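Pre-power checklist, second arm, shared workshop
Filled in Dec 8, 2023. Replaces the May sheet, which was mostly ticks and no comments.

1. Base bolted to bench, no rocking
Pass. The bench itself rocks. I have written this down before.

2. Emergency stop cuts motor power
Pass, on the second press. I don't call that a pass but the sheet only gives me two boxes. Swap the switch before anyone runs the arm with a hand near it.

3. Cable run clear of the elbow joint
Fail. The cable ties are fine where they are, but there is one missing exactly where the loop swings out. Add one and move the joint through its full range by hand.

4. Power supply fused and covered
Pass. Torvik supply, cover on, 3 amp fuse fitted. Label has come off again.

5. Finger screws tight
Pass after tightening. 2 were loose. The Lendier kit instructions say thread lock is optional. I would like to know who decided that.

6. Joint limits set in software
Pass, with doubts. The limits are in the settings file, and the Fenov controller reads them at start-up. Whether it still obeys them after a dropped connection has not been tested by anyone who wrote it down.

7. Pick-up routine tried in simulation first
Partly done. The log shows 547 simulated runs and 49 failed grasps. I was told this is good. It may be, but a failed grasp in the simulator costs nothing, and the log doesn't say how any of them failed. I asked for the view from the gripper, with the fingers open and the target still on the slab.

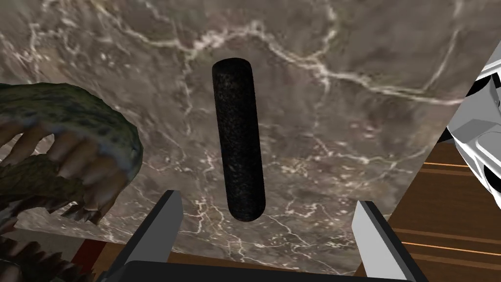
Item 7, simulator view: fingers open, black rod on the marble, toy-like dinosaur head at left.

My comments on this one. The rod is lying beyond the gap between the fingers, which is a fair starting point. The dinosaur is a proper obstacle and I'm glad it's in there, teeth and all. What I can't get from a view like this is how much room the wrist has once it turns, or what the rod is supposed to weigh. Our bench isn't marble either. Do not carry the grip settings straight across to the real arm.

8. Grip force checked with a scale
Not done. "It feels gentle" is not a reading.

9. Reach area marked on the bench
Fail. The tape stops short at the back. Mark the full sweep, including behind the base.

10. Spare parts and manual kept with the arm
Pass. Momstead box, bottom shelf, manual inside.

Result: not cleared for power with anyone in reach. Items 3, 8 and 9 to be put right and the switch in item 2 replaced. Item 7 stays open until the log gives a cause for each failed grasp. Slow-speed test only after that, one person at the keyboard and one at the stop.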